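Table dressing

Sat 10 August – by Beltwood Household Reference staff

We use cookies to remember which articles you have read. Accept / Manage settings 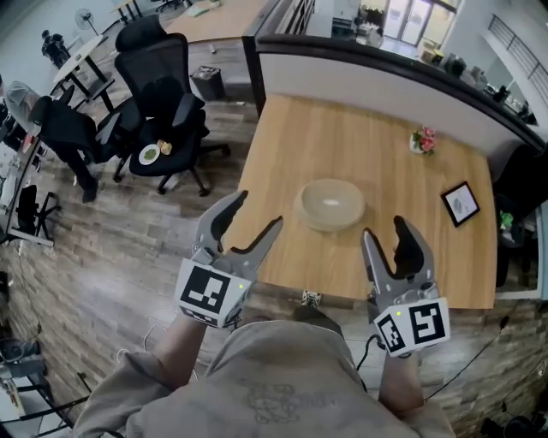 Table dressing is the practice of placing objects on a table that is not, at that moment, being used as a table. It is distinct from table setting, which involves cutlery and has an end in view. A dressed table may carry a bowl, a plant, a picture frame, a candle or any combination of these, and the person who arranged them will generally deny having arranged anything.

Terminology

The surface is called the field in older manuals and the top everywhere else. The largest object on it is the anchor. Smaller objects are accents, and an accent that has been in the same spot for more than a year is, in the trade, a resident. Keys, mail and sunglasses are classed as drift. They have no place in any published scheme and are found in all of them.

The bowl

The usual anchor is a bowl, wide and shallow, in cream, white or some other colour that will not start an argument. Cream on pale oak is the most common pairing. It is favoured for being warm without being noticeable, a quality also sought in dinner guests.

Whether the bowl should contain anything is the oldest dispute in the subject. The filled school holds that a bowl is a container and ought to get on with it, and recommends lemons, pears or pine cones according to season. The empty school maintains that a glossy interior is ornament enough, particularly under a ceiling light, where the glaze picks up a small bright spot. Households with children tend to begin in the second school and wake up in the first, generally with a bowl of elastic bands.

A bowl kept for display still gathers dust, and a shallow one shows it sooner. A damp cloth is sufficient. Glazed ware should be lifted for cleaning and never slid, as an unglazed foot ring will scratch an oiled top, and the scratch will be discovered by whoever paid for the table.

Flowers and small pots

A low pot of flowers is normally placed toward the back of the table, where it can be seen and will not be leaned on. Pink blooms with plenty of green leaf are a perennial choice, in the commercial sense if not always the botanical one. A pale container is thought to sit more quietly against light wood than terracotta does.

Real plants need light, water and a saucer. Artificial ones need dusting, and a straight face when complimented. The Condville home show gave artificial arrangements their own class one January, after a judge had spent some time feeling for damp soil.

Frames

A small frame may be stood up or laid flat. Laying it flat at an angle to the table edge is a later habit, borrowed from catalogues, and is meant to suggest that somebody has just put it down. Black mouldings with a white mat are standard. The contents tend toward the abstract: grey circles, single leaves, a horizon. Family photographs are considered too specific for a table, though they are permitted on a piano.

Ostrowski's rule

The most widely quoted guidance is Ostrowski's rule, which allows 22 per cent of the top to be covered and requires the rest to be left alone. The rule is silent on how the area of a plant should be measured. A revised version put the figure at 20, and the difference of two points kept the correspondence pages of the Tunent quarterly busy for several issues. Most people use their eye, then add a candle.

Placement depends on the shape of the top. On a rectangular table the anchor goes at or near the middle, with accents toward the back and one side. The front edge is left clear for elbows and for the short-lived projects that tables attract – wrapping, sewing, tax. Where the table stands near a partition or wall, tall pieces are kept on that side. Chairs are tucked in for effect and pulled out again by anyone who wants to sit down.

Clearing

A dressed table must be cleared before meals, and the objects moved to a sideboard, a counter or, commonly, the floor. Replacing them afterward in the same positions is regarded as a sign of either good taste or worry. Felt pads under the heavier pieces make the business quieter.

See also: Centrepiece; Sideboard; Fruit, ornamental; Drift (household)

68 shares – 20 comments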